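Smallholders' Board > Livestock and Wool > Selling

Selling a small clip: through the agent or direct?

dtoth_lenham
Posted 2021-06-10

Good evening to all. We have sheep since four years near Lenham and until now our wool went together with the neighbour's, who has stopped farming. So this year I must sell it myself and I am a little lost.

The local agent, Antal, offers to take it into their September sale. They charge a commission, a handling fee per bale, and also something called "lot preparation", which I did not find explained anywhere on their paper. We will have only 2 bales, maybe a bit more if I include the bellies. The other possibility is a small spinning mill, Flostia, which buys direct from farms but wants every fleece skirted and rolled separately.
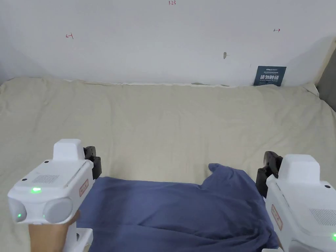
My wife thinks we should go with the mill, as the price per kilo is clearly better. I am afraid of the work. Last year it took us two evenings to skirt only a part of it, and the mill can still refuse fleeces after delivery, at our cost. Has somebody here sold to both?

Dezső Tóth

ysaline_m
I sold with Antal three seasons. The lot preparation is the charge for putting your bales together with others of the same type, so that the buyers look at one bigger lot. For a small clip you nearly always need it. Ask them for the amount in writing before you deliver, they will give it if you insist.

Payment was always on time, I must say this for them.

hillfoot16
Sorry but I do not agree that you need it. My bales were sold as a separate lot two years ago and made the same price as the combined ones. It depends who is in the room. The agents like to combine because it is less work for them on the day, and then you are the one who pays.

ysaline_m
It can happen, yes. My own separate lot was passed in and I had to store it until the next sale and pay storage. I would not advise this to a person who sells for the first time.

O. Escobar
Dezső, what breed are they? For the mill this is the first question. Flostia took our crossbred wool but the darker fleeces they did not want at all, and those went to the agent anyway. So in the end we did both, and had the paperwork of both.

About the skirting: borrow a proper slatted table if you can. We did it the first year on an old door and my back has not forgotten.
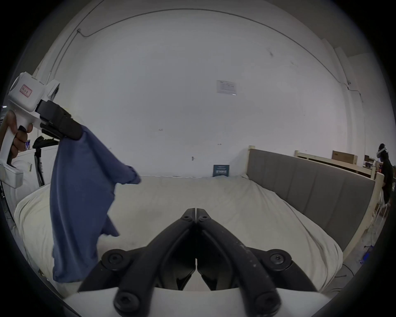

Keep also a few fleeces aside, with the weight of each one written on a paper. When the mill said that our weights were wrong I could show my numbers, and they corrected the invoice by the next week. Without it I think they would have kept to theirs.

dtoth_lenham
Thank you, this helps very much. They are Romney crosses, mostly white, with 16 coloured ones. I did not know that the colour could be refused, the mill's form does not say it.

@hillfoot16 was your separate lot sold at Letport or at the smaller sale?

hillfoot16
Letport. The small sale I would avoid, there were two buyers when I went and they were talking to each other the whole time.

Zs. Kocsis
One more thing -- insurance. If the wool waits in the agent's store, read who covers it. Ours was covered only up to 3000 for the whole consignment, and it was on the back page in small letters. With your quantity it is probably enough, but check that it starts on the day you deliver and not on the day of the sale.

ysaline_m
Good point, I never looked at this. Mine is in a drawer somewhere.

dtoth_lenham
I have now telephoned to Antal. The lady was friendly and will send the list of charges by post. She also said that coloured wool goes in a different lot, so I would pay the preparation two times. I think white to the mill and coloured to the agent, but my wife wants to see the list first.

hillfoot16
Ask if you pay the second one in full. They reduced mine when I asked.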